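Play food sets: plastic or wood? And is "realistic" worth paying for?

ccordero
My daughter turns 2 in September and my sister wants to buy her the Montoya wooden kitchen set. 216 dollars. For pretend carrots. Am I missing something, or is the plastic stuff fine?

mcphee_e
Plastic is fine. We had a bag of Brustar fruit that survived two boys and a dog. The wooden set we were given chipped in the first month and I spent an evening sanding a pear.

villalobos9
Disagree with Ewan. Hollow plastic fruit splits along the seam, and once bath water gets inside you'll never get it out. Ours went black in there. Wood chips, sure, but you can see what you've got.

mcphee_e
So don't put it in the bath?

villalobos9
You've met children, right?

Aitana C
I'm more suspicious of the claims on the boxes. Fasari says theirs "builds real kitchen skills." My son is 4 and his real kitchen skill is putting the banana to bed. He would do that with a sock.

ccordero
That's kind of my feeling. My sister says realistic colors and textures help them learn the names of things. Is there anything to that?

Aitana C
They learn the names because you sit there and say the names. I wouldn't pay extra for bumps on a cucumber.

florencio_e
I'd pay a little extra, but only for size. Tiny fruit gets lost and it worries me with a 2-year-old. Skip the matching dishes too. An ordinary metal cup and a plastic plate do the job, and a stuffed animal makes a perfectly good customer.

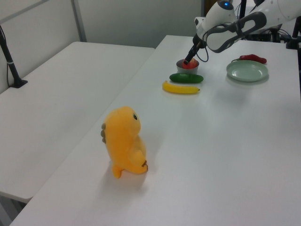 Banana, cucumber, apple in the cup. Dinosaur still waiting to be served.

villalobos9
Fine, but ask me again about that banana after a year of baths.

mcphee_e
Again with the baths. The dinosaur is cute, though.

ccordero
OK, the dinosaur wins. I'm going to ask my sister for a cheap set and put the rest toward shoes. Does anyone know if the Zodis one has an apple that's a decent size? The listing shows it next to a pear, which tells me nothing.

florencio_e
No idea on Zodis. Check the choking warning on the box before you open it, and keep the receipt.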